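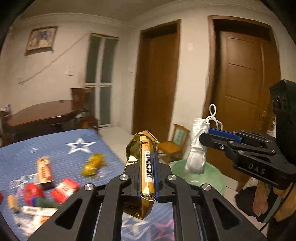 Thursday, after lunch. Still on the question Clestcombe keeps sending us: can a machine tidy up after a meal yet, or do we tell them to wait another year? My feeling is it's closer than I thought in November, but the soft stuff is still the hard part. Boxes, fine. A shiny foil pack with folded edges is much worse - it creases, it throws glare back at the camera, and the jaws have to squeeze just enough. Then you get a bundle with cord wound around the middle and loops sticking up, and I have no idea how I'd even tell a planner where the "edge" of that is!

Went through the Erura log over coffee. 878 grasps, 87 marked bad, and almost 30 of those were string or floppy packaging (I'd have guessed more). 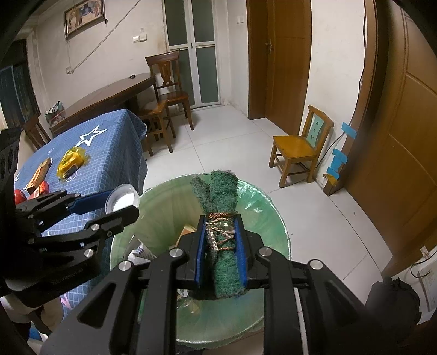

So I want a separate class for tangly things before we touch the grip force again. The Vakberg planner treats everything as a lump with a center, and that's fine for a can of soup and hopeless for anything that dangles. Dimitriou's version has a contact check, worth stealing. To do: relabel the string cases, rerun at 8 tonight, and write back to Clestcombe - "not yet for trash, maybe for clearing a table."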